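Relatório de progresso -- Programa de hortas e compostagem de Rurkside
Terceiro período, para a Fundação Tripathi

1. Situação geral

O programa segue dentro do prazo, com uma exceção na parte da rega (ver ponto 3). Dos 20 talhões previstos para esta fase, todos estão atribuídos e 16 já foram plantados. Os restantes ficam na encosta norte, onde a terra precisou de uma segunda correção de acidez. A plantação nesses talhões passa para março.

2. Compostagem

Recolhemos 1589 quilos de resíduos orgânicos no período, sobretudo cascas, borras de café e restos de poda. A recolha junto dos cafés da rua principal funciona bem. A recolha porta a porta continua irregular: muitos baldes chegam com sacos de plástico misturados e a triagem ocupa mais horas do que tínhamos orçamentado. Mudámos o folheto e passámos a deixar um aviso no balde quando o conteúdo não pode ser aceite.

As pilhas atingiram a temperatura pretendida, exceto a terceira, que estava demasiado húmida e foi refeita com palha. O primeiro composto pronto foi peneirado em dezembro e distribuído pelos talhões já ocupados.

3. Rega

O sistema gota a gota foi fornecido pela Griline. A entrega chegou com quatro semanas de atraso e faltavam válvulas. A empresa repôs as peças sem custos, mas a montagem só terminou no fim do período. Falta ainda ligar o depósito de águas pluviais, trabalho que depende de uma vala a abrir junto ao muro. Enquanto isso não acontece, usamos a rede pública, com reflexo na conta da água.

4. Formação

Realizámos as sessões previstas sobre sementeira, podas e controlo de pragas sem químicos. A sessão de pragas encheu e vamos repeti-la. A de podas teve pouca gente, provavelmente pelo horário -- começava às 15h00 e quem trabalha não conseguiu vir. A próxima será ao fim da tarde.

5. Contas

A despesa está abaixo do previsto em ferramentas e acima em transportes. A diferença nos transportes vem das viagens adicionais à central da Astus, onde entregamos os resíduos lenhosos que a nossa trituradora não processa. Pedimos autorização para transferir 200 euros da rubrica de ferramentas para a de transportes. O mapa de despesas segue em anexo, com as faturas numeradas.

6. Próximo período

Concluir a ligação do depósito e plantar a encosta norte. Rever também o regulamento dos talhões, que não diz o que fazer quando um deles fica abandonado a meio da época. Há lista de espera e já recebemos queixas. A versão revista será enviada à Fundação antes de entrar em vigor.

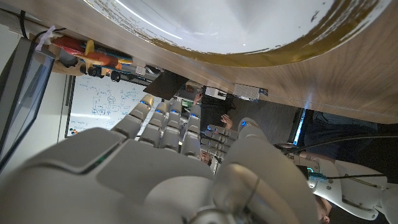
Comentário recebido da Fundação Tripathi: a transferência entre rubricas está autorizada. Pedimos apenas que o próximo relatório separe o consumo de água da rede por mês, para podermos comparar com os valores depois de ligado o depósito. Quanto ao regulamento, sugerimos um prazo escrito antes de um talhão passar à pessoa seguinte da lista.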